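2022年5月11日

厨房餐具整理,接着上次的抽屉往下做。

先处理干货。Pastavura 的意面两袋,一袋没开封,净重 700 克;另一袋开过,倒进玻璃罐,称了一下连罐 1,127 克。罐子皮重没记,下次先称空罐再装。米桶挪到水槽左边,离灶台远一点,夏天不容易生虫。标签还是用 Finora 的那卷,胶比以前的弱,贴在磨砂面上第二天就翘角,改贴在盖子上。

勺子和叉子按长短分开,长柄的单独放。Iwasaki 的量杯 900 毫升刻度那条线已经磨淡,用油性笔补了一道,等干透再收。

漏勺的挂钩松了,换了一颗长 25 毫米的螺丝,拧紧后没再晃。旧螺丝扔了,垫片留着。

待办:
- 抽屉底垫裁新的,旧的卷边
- 空罐皮重补记
- 问一下去年12月买的那批密封圈还有没有

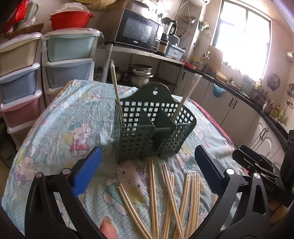 筷子最麻烦,长短差一点点就不好配对,前面一直拖着没弄。原来横放在抽屉里,拿一双要翻半天,所以改成竖放。深绿色的塑料筷筒带方格孔,中间有隔断,正好分两格用,左右各先插一根试了试,都往外歪,单根靠不住,多放几根应该会好些。还套着塑料袋的跟散的混成一堆摊在桌布上,得先分开:拆了袋的放左格,没拆的放右格。右边那根带着透明套,就按这个来,不用再动。背板上有挂孔,以后想挂墙也行,墙上先不打孔,在台面上用一阵再说。

一次性的木筷不再往里添,用完为止。筷筒底下垫一块抹布,每周洗一次。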